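Second Progress Report: Equipment Planning for the Garment Handling Cell
Submitted to the Prado Fund by Vanderleia Damasceno, Famusden Workshop

Where the money is

The first report promised that we would be done choosing equipment by now. We have chosen a good deal of it, some of it twice. The arm is settled, the gripper is settled, and the table has been settled all along, being the one thing we already owned.

Spending on small items stands at $331 against a line of $300. Tainá Furtado has explained the extra $31 to me in detail and I am satisfied that it went to clamp pads. I had no idea one could have so many opinions about clamp pads. We ask to move the difference out of the travel line, which has been untouched because we have not gone anywhere.

Quotes

Two suppliers answered our request for spare gripper fingers. Astodeo wants $900 for a set, with delivery in December. Foleo wants less and will not name a month, which Ivone Camargo reads as a kind of honesty. We lean toward Astodeo. A late finger costs us the arm as well, and an idle arm is a very expensive coat rack.

Neither quote included fasteners. We have asked again, in shorter sentences.

Work at hand

Fabric handling remains the reason for all of this. Flat, stiff cloth gave us little trouble. Soft cloth that bunches up is where the hours go, and Jussara Barbosa has logged 51 attempts at gripping a rolled edge so that the next purchase can be argued from something better than my mood. Her notes point to wider finger tips and a better way of holding the work down. Hand clamps will do for trials. For daily use we want fixed ones, and the budget below assumes them.

We had also planned to buy a plain matte work surface. The speckled terrazzo is handsome and Tainá defends it, but the white glares under strong light. A roll of gray mat would fix that for the price of a modest lunch, so I have put it under small items and hope you will look away. 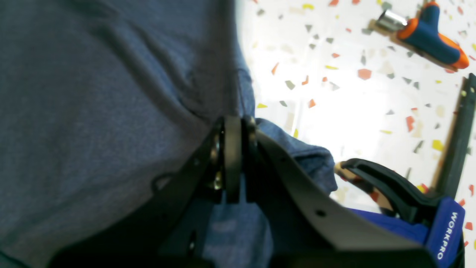 What we ask for next

1. Approval to move $31 from travel to small items.
2. Approval of the Astodeo quote, once it admits that fingers need screws.
3. A decision on fixed clamps before the next payment. Austra Krūmiņa has drawn two versions and would like to stop drawing them.

The full ledger goes to your office separately, with receipts, including the one that went through the wash.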